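Search this site
Enter keywords
Go

Last updated 13/10/2019

Torque figures belong on the drawing

Daranee Boonchu

Most of the assembly drawings that cross my desk specify the thread, the grade, the finish and the length of every bolt. Very few specify the tightening torque. Where a figure is given, it is often a reference to a separate standard, and the standard is often a table that assumes a dry, unplated fastener in a steel joint. My view is that this practice should end, and that a drawing without a torque figure and a stated friction condition should be treated as incomplete at the checking stage.

The technical case is simple. A bolt holds a joint together by being stretched. The stretch produces a clamping force, and the clamping force is what the designer relied on when the joint was sized. Torque is only an indirect way of getting there. Most of the effort applied to the wrench is lost to friction under the head and in the threads, and a small remainder goes into stretching the bolt. A modest change in friction therefore produces a large change in clamping force at the same wrench setting. Oil on the threads can take a joint from correctly tightened to yielded with no change in the number on the dial.

Fitters know this in practice, and many compensate for it by feel. Feel is a real skill, but it cannot be audited and it is not transferred when someone retires. At the Nakpan workshop, where I spent the first part of my working life, the torque values for the pump bases were pencilled inside a cupboard door. The values were good. When the cupboard was replaced they were gone, and the next three bases were assembled to whatever the person on shift considered tight.
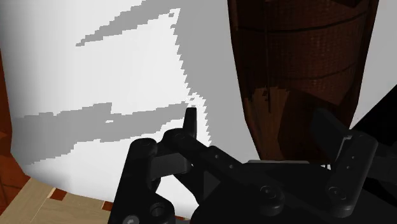
The usual objection is that the designer cannot know the condition of the fastener on the day. I do not find this persuasive. The designer is better placed than anyone else to require a condition. A note reading "threads lightly oiled, washer face dry" costs one line of text. If the shop cannot meet the note, it can raise a query, and the query will be answered by someone who has the joint calculation in front of them.

A second objection concerns drawing clutter. The Plevau office raised this when I proposed the change there in February. Their standard sheet already carried 16 general notes, and the checker did not want a seventeenth. I have some sympathy. Of those notes, though, at least seven repeated information held in the title block, and one referred to a paint system that had been out of use for years. There was room for a torque schedule once the dead notes were removed.

The third objection is liability, and it is seldom stated openly. If the drawing gives a figure and the joint fails, the figure will be examined. If the drawing is silent, the blame tends to settle on the person with the wrench. I regard this as the strongest argument for the change. The person who selected the joint should carry the responsibility for how it is tightened, and the record should show it.

The Puritz conveyor modification is a useful case. Drawing 3037 called up a row of flanged bolts in slotted holes, with the instruction "tighten securely". The joint was meant to resist slip by friction between the plates, so it depended entirely on clamping force. The bolts supplied were zinc plated and arrived with a factory lubricant. They were tightened to a chart for dry bolts, and several were taken past yield. The bolts did not break. They relaxed, the plates moved in service, and the slots wore oval. The repair cost a good deal more than the drafting time would have.

I would not extend the argument to every screw. Cover plates, cable clips and nameplates can be left to a general workshop table. The requirement should apply where the joint carries load by friction, where it sees vibration or changing load, where it seals against pressure, or where the parent material is softer than the bolt. Aluminium housings deserve particular attention, as the thread in the housing will usually strip before the bolt shows any sign of distress.

For joints inside that scope, the schedule should give the torque, the tolerance on the torque, the lubrication condition, the tightening sequence and whether the bolt may be reused. The Jemix template does this in a narrow table beside the parts list, and I have seen no better layout. It leaves a blank column for the wrench serial number, to be filled in at assembly. Some supervisors dislike the extra column. I would keep it, and I would send back any sheet on which it is empty.

Contact | Copyright Daranee Boonchu | Back to top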